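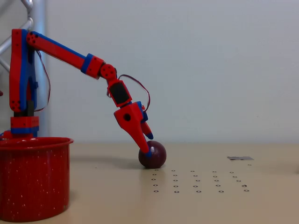 **grenddale_gardener**
Does anyone have a method for getting hard water scale off enameled cookware without wrecking the finish? Our tap water in Grenddale tested at 360 ppm and everything I boil water in ends up with a chalky ring. The red speckled pot at the lower left is the kind of finish I mean. I have two like it and use them for pasta and canning. I've tried dish soap and a nylon brush, which did nothing. The ring is worst at the water line, and there's a gray film on the bottom that comes back after a couple of uses.

**tinroof**
White vinegar and water, half and half. Bring it up to a simmer, turn it off, leave it 20 minutes, wipe. Do not use steel wool.

**oldpantry**
I'd go easy on the vinegar. Enamel is glass, but not all of it is equally acid resistant, and cheap enamel goes dull. I lost the shine on a blue roaster that way. I use baking soda paste and a plastic scraper and accept that it takes a while.

**tinroof**
Baking soda doesn't dissolve scale. It's a mild abrasive. You're scrubbing the mineral off by hand. People cook tomato sauce in enamel all day and that's acid too.

**oldpantry**
I know what it is. I've also seen what the inside of a pot looks like after years of tomato sauce.

**mkw_kitchen**
Citric acid works better than vinegar for me and it doesn't stink up the house. Two tablespoons to a quart of warm water. I get the Prodis bag at the restaurant supply place on Makowska. It lasts most of a year if you keep it dry.

**grenddale_gardener**
Do you heat that or just let it sit?

**mkw_kitchen**
Warm from the tap is enough. Half an hour, rinse, dry it right away. If you let it air dry you get new spots from the rinse water.

**halfbushel**
You're all treating the symptom. At 360 you want a softener. We put in a Provmont unit when we redid the basement and I haven't descaled a kettle since. It was 190 dollars for the install on top of the unit, and salt is cheap.

**oldpantry**
Not everybody wants softened water for cooking. It adds sodium, and my beans came out mushy.

**halfbushel**
Then leave the kitchen cold line off the softener. Ours is plumbed that way.

**tinroof**
Which means the pots still get hard water and we're back to vinegar.

**halfbushel**
Fill from the hot side.

**mkw_kitchen**
Please don't cook with water from the hot tap. Whatever is in the heater tank ends up in your food.

**grenddale_gardener**
No softener for now, we rent. I did the citric acid on the smaller pot this afternoon. The ring came off with a sponge. The gray film is lighter but still there – I'll do a second round tomorrow. Finish looks the same as before as far as I can tell.

**oldpantry**
Check it under a bright light once it's dry. Dull patches don't show when it's wet.

**mkw_kitchen**
The gray might be metal marks from a spoon or whisk. Acid won't do much for those. Try Oldpantry's baking soda paste on that part.

**grenddale_gardener**
I do use a metal whisk. Will try the paste and post back.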